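Steamed bun stall gets its pitch back as Clillis market reopens

02/08/2023

Clillis covered market opened its doors again this morning after ten months shut, and the queue for breakfast went out past the fish counter and halfway down Mestance Street.

The hall closed last October when part of the guttering came down on the east side and water got into the electrics. Repairs were meant to take until Christmas. Then until Easter. Traders had more or less stopped asking.

Of the 65 stalls that were in before the closure, most have come back. Some haven't. The key cutter has retired, the two card stalls have merged, and the big corner unit where Vaněk the butcher used to be is still boarded up with a sign saying to ring the office.

First to sell out today was Fares Abou Jaoude, who does steamed buns, flatbreads and not much else. All gone by twenty past ten. He'd been up since three.

"I made what I used to make on a good Saturday and it wasn't near enough," he said, wiping down. "People I've not seen since last year. One lady bought nine and said four were for the bus."

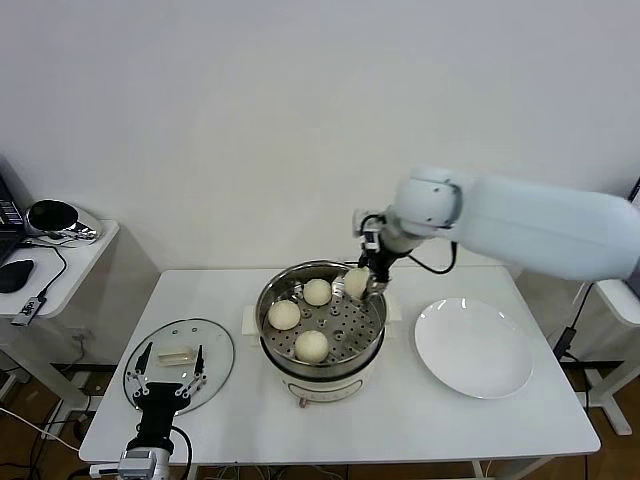 He kept going through the closure by selling out of a borrowed kitchen at the back of the Detirmont social club, two mornings a week, orders by text. It paid the flour bill and that was about it, he says. The club was good to him but it's up a hill and there's nowhere to park, and half his regulars are over seventy.

Rent is the thing everyone wanted to talk about. A standard pitch now costs £125 a week, up from £98. The council says the rise pays for the new roof lights and the rewiring and will be frozen for two years. Traders say they were told about it in a letter that came nine days before opening, when they'd already ordered stock.

Several of them signed a petition over the spring asking for the first three months at the old rate. It got 536 names, a lot of them customers. The council's answer was one month, not three. Mr Abou Jaoude signed it, and says he'd sign it again.

"One month is better than none months. But August is dead anyway, everybody's away. Give me the month in the winter."

A council spokeswoman said the offer was fair to traders and to taxpayers and that there were no plans to look at it again. She said the hall was in better shape than at any time since the seventies, and that anyone struggling should speak to the markets office, which is now upstairs by the toilets and open till two.

It does look better, to be fair. The floor has been done, the drains don't smell and you can see what you're buying. The clock over the main door is going again though it was eleven minutes slow at opening. Still no cash machine. The nearest one is outside the chemist and charges.

The other big change is power. Before, the food stalls all shared two circuits and if the coffee van and the pie warmer were both on then somebody lost their fridge. Each pitch now has its own supply and its own meter. That matters to anyone who cooks on the spot, and the number who do has gone up. There's a pancake stall now, a couple doing dosas, and a lad with toasties who is only seventeen and has his mum on the till.

Traders pay for what they use on top of the rent, and the first bills go out at the end of the month. Nobody seemed sure what they'd be. The pancake stall had heard one figure and the dosa couple had heard another, and the markets office said it would depend.

For the buns it's plug-in steamers all the way. Gas bottles are not allowed in the hall any more, under the new fire rules, and he got rid of his old burners in the spring. A small batch takes twelve to fifteen minutes with the lid on. He says the trick is not lifting it to look, and giving them space, becuase they swell and stick together and then you've got one big bun with a lot of corners.
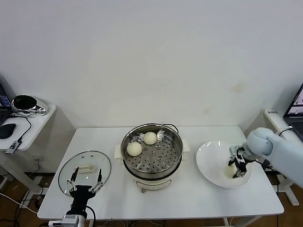 Plain ones are 90p. Filled are £1.80, pork or mushroom and cabbage, with a sweet red bean one if he's had time. He hasn't put prices up since before the closure and says he will have to by autumn, flour being what it is.

Footfall is what it'll come down to. The hall used to get 2000 people through on a decent day, according to the traders' association, and nobody knows how many have got used to the retail park. Bus stop's been moved too, which doesn't help. It's now on the far side of the ring road crossing while they finish the paving, and the signs pointing to it had fallen over when we went past.

Those who did come today seemed pleased. Margaret, 71, had come in for elastic and left with elastic, two mackerel and a fern. "I've missed it. You can't have a chat at a self checkout."

A father of three at the pancake stall thought it was dearer than he remembered but said he'd be back. His youngest had dropped hers and was being bought another.

Not everyone was so happy. A man who asked for his name to be left out said the hall had lost its second hand bookstall and without it he had no reason to come in, and would the paper please print that. The bookseller has been offered a half pitch near the side door and is thinking about it.

The market is open six days, 8am to 4pm, with the food stalls allowed to start from seven. A late opening one evening a week is being talked about for the run up to Christmas but nothing has been agreed and traders want to know who'd pay for the heating. Toilets are 20p. Dogs on leads, not in the food aisle.

There are four empty pitches left and the office is taking applications until the end of the month. Forms from the upstairs desk or the library. You'll need proof of insurance, and a hygiene certificate if your selling anything to eat.

Mr Abou Jaoude is doubling his dough for tomorrow. He's also looking for someone to help on the busy mornings, from five o'clock, no experience needed. Ask at the stall, left hand side as you come in from Mestance Street, next to the eggs.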